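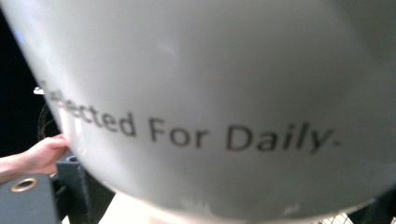 그리퍼 카메라로 본 작업 모습. 둥근 물건에 "For Daily."라고 쓰여 있습니다.

손에 드는 그리퍼를 살 때 예산을 어떻게 나누었는가

안녕하세요, 두걸 율(Dougal Yule)입니다. 5월에 올린 글에서 Ludham 작업의 장비 예산을 정리하겠다고 약속했는데, 표만 만들어 놓고 글은 계속 미루었습니다. 한국어로 돈 이야기를 쓰는 것은 저에게 아직 조심스럽습니다. 특히 "견적"과 "예산"과 "비용"을 섞어 쓰면 읽는 분이 헷갈릴 것 같아서, 이번에는 사전을 옆에 두고 썼습니다. 틀린 표현이 있으면 댓글로 알려 주십시오.

Ludham은 사람이 양손에 그리퍼를 들고 생활용품을 옮기고 그 동작을 기록하는 작은 작업입니다. 로봇 팔은 아직 없습니다. 처음 계획에는 있었지만, 팔의 가격을 알아본 다음에 한 해 뒤로 옮겼습니다. 기록을 먼저 모으고 팔은 나중에 사는 순서입니다. 이 순서가 맞는지에 대해서는 동료와 의견이 조금 다릅니다.

제가 쓸 수 있는 돈은 모두 3,000달러였습니다. 개인이 쓰기에는 큰돈이지만 장비를 보기 시작하면 금방 작아 보입니다. 저는 물건을 고르기 전에 먼저 1,000달러를 따로 빼 놓았습니다. 수리와 교체에만 쓰는 돈입니다. 전에 다른 작업에서 이 돈을 남기지 않았다가, 부러진 손가락 부품 하나 때문에 오래 멈춘 적이 있습니다. 그때 부품값은 비싸지 않았습니다. 그런데 예산이 이미 영이었고, 작은 금액이라도 다시 신청하는 절차가 필요했습니다.

그러면 2,000달러가 남습니다.

그리퍼는 두 회사를 비교했습니다. Dokilora의 제품은 한 개에 660달러이고, 두 개를 사면 1,320달러입니다. Bamau의 제품은 그보다 쌌습니다. 대신 카메라가 들어 있지 않아서 카메라와 고정판을 따로 주문해야 했습니다. 따로 주문하는 것을 다 더해 보니 차이가 거의 없어졌습니다. 저는 이 계산을 하는 데 저녁 시간을 꽤 썼습니다. 처음부터 "작업을 시작할 수 있는 상태까지의 가격"을 한 줄에 적었으면 빨랐을 것입니다. 지금 제 표에는 그 칸이 맨 앞에 있습니다.

무게도 보았습니다. 제품 설명서의 무게는 그리퍼만의 무게이고, 케이블은 들어 있지 않습니다. 케이블이 손목 옆으로 내려오면 손이 느끼는 무게는 달라집니다. 빌려서 들어 본 날에 이것을 알았습니다. 가능하면 사기 전에 꼭 한 번은 케이블까지 연결하고 들어 보시기를 권합니다. 저는 Dokilora 쪽이 손잡이가 조금 굵어서 오래 잡기에 편했습니다. 손이 작은 분은 반대로 느끼실 수도 있습니다.

양손이 모두 필요한지에 대해서도 고민했습니다. 한 개만 사면 돈이 많이 남습니다. 그러나 실제로 일을 해 보면 한 손은 잡아 주고 다른 손은 움직이는 일이 정말 많습니다. 바구니에서 컵을 꺼내는 것도 그렇습니다. 한쪽 그리퍼로 바구니를 누르지 않으면 바구니가 컵과 같이 따라오는 경우가 있습니다. 그래서 두 개를 사기로 결정했고, 이 결정은 지금도 후회하지 않습니다.

납기는 제가 가장 잘못 계산한 부분입니다. 판매를 맡은 곳은 Rawat이라는 대리점인데, 견적서에 54일이라고 쓰여 있었습니다. 저는 이것을 주문한 날부터의 날짜로 읽었습니다. 대리점에서는 입금을 확인한 날부터라고 했습니다. 견적서를 다시 보니 아래쪽에 작은 글씨로 그렇게 되어 있었습니다. 제 잘못입니다. 외국어로 견적서를 읽을 때는 숫자만 눈에 들어오고 그 옆의 글자는 잘 안 들어옵니다. 이제는 숫자마다 "언제부터?", "세금 포함?" 이렇게 연필로 적어 놓고 하나씩 확인합니다.

기다리는 동안 남은 680달러의 사용 계획을 만들었습니다. 여기에 들어간 것은 케이블, 장비를 세워 두는 받침, 그리고 작업에 쓰는 물건입니다. 물건은 대부분 생활용품 가게에서 살 수 있습니다. 철망 바구니, 뚜껑과 빨대가 있는 텀블러, 이런 것들입니다. 값은 싸지만 종류를 고르는 데 생각할 점이 있습니다. 표면이 둥글고 매끈한 물건은 그리퍼 손가락이 미끄러지기 쉽습니다. 철망은 손가락 끝이 구멍에 걸릴 수 있습니다. 쉬운 물건만 사면 기록은 빨리 모이지만, 나중에 쓸모가 적을 것이라고 생각합니다.

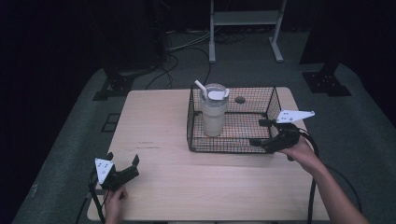

작업대는 새로 사지 않았습니다. 밝은색 나무 탁자가 이미 있어서 그대로 쓰고 있고, 붉은 자국이 조금 있지만 작업에는 문제가 없습니다. 예산표를 처음 만들 때는 높이를 조절할 수 있는 작업대도 넣었습니다. 값을 보고 지웠습니다. 다음 해에 팔을 사게 되면 그때는 높이가 중요해질 것이므로, 지금 사도 다시 사게 될 가능성이 있습니다.

케이블에는 생각보다 돈을 더 썼습니다. 처음에 산 것은 짧았습니다. 탁자 가운데까지는 닿는데 먼 쪽에 있는 물건을 잡으려고 팔을 뻗으면 당겨졌습니다. 케이블이 당겨지면 사람은 자기도 모르게 동작을 작게 합니다. 그러면 기록도 작은 동작만 남습니다. 긴 것으로 다시 샀고, 이번에는 바닥에 늘어지는 것이 신경 쓰입니다. 적당한 길이는 아직 찾는 중입니다. 천장에서 내려오게 하는 방법을 추천해 주신 분이 계셨는데, 방을 빌려 쓰고 있어서 천장에 구멍을 낼 수 없습니다.

표식판에 대해서도 질문을 받았습니다. 그리퍼 위에 붙는 하얀 삼각형 판입니다. 제가 받은 견적에서는 본체 가격에 포함되어 있었습니다. 다만 여분은 따로입니다. 탁자 모서리에 부딪치기 쉬운 위치에 있으니까 여분을 처음부터 같이 주문하시면 배송비를 한 번만 내면 됩니다. 저는 같이 주문하지 않았고, 배송비를 두 번 냈습니다. 두 번째 배송비는 수리용 1,000달러에서 나갔습니다.

예산표에 넣지 않았는데 필요했던 것을 적어 둡니다. 저장 장치가 첫째입니다. 카메라 영상은 빨리 커집니다. 저는 집에 있던 것을 썼지만 곧 가득 찰 것 같습니다. 조명도 생각해야 합니다. 제 방은 어두운 편이고, 방의 구석은 카메라에 거의 검게 나옵니다. 탁자만 밝히면 되는지, 방 전체를 밝혀야 하는지 아직 판단을 못 했습니다. 그리고 시간이 있습니다. 장비를 맞추고 확인하는 시간은 돈으로 쓰지 않아도 달력에는 써야 합니다. 저는 도착한 다음 날부터 기록을 시작한다고 계획했는데, 그것은 너무 좋은 쪽으로만 생각한 계획이었습니다.

동료의 의견도 공평하게 적겠습니다. 동료는 그리퍼를 직접 만들면 훨씬 싸다고 말합니다. 공개된 설계도 있고, 출력할 수 있는 프린터도 있습니다. 맞는 말입니다. 저는 만드는 일을 좋아하지만, 만들기 시작하면 만드는 것이 작업이 되어 버리는 사람입니다. 그래서 샀습니다. 만드는 일에 익숙하고 두 개를 똑같이 만들 자신이 있는 분이라면 제 표는 참고만 하시면 좋겠습니다.

다음 구매는 긴 케이블의 정리용 부품과 조명입니다. Rawat에 조명 받침의 견적을 부탁해 놓았고, 이번에는 납기가 언제부터인지 먼저 물어보았습니다. 답이 오면 표를 고쳐서 다시 올리겠습니다. 표 파일이 필요하신 분은 댓글에 남겨 주시면 보내 드립니다. 파일 안의 메모는 영어와 한국어가 섞여 있으니 이해해 주십시오.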